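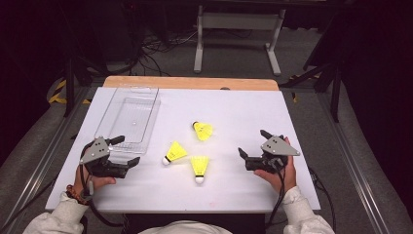 Shuttlecock check, bench 3
Feb 24, 2021

Yellow plastic skirts, white cork bases. Clear tray with the grid bottom stays at the left of the white top.

Skirt diameter varies with where the calipers sit, so measure at the open rim, two readings at right angles, and log the mean. Lot 523 from Kostimley goes first, then the Bedis lot. Reject anything with a split rib or a cork that turns by hand.

Laid on its side, a shuttle rolls in an arc around the cork. Allow up to 55 mm of clear surface on the skirt side before letting go.

Clodagh Ó Conaill wants weights as well. The Trostico scale drifts when the door is open; re-zero between pieces.

To do: new sheet for the Bedis lot, find the spare caliper battery.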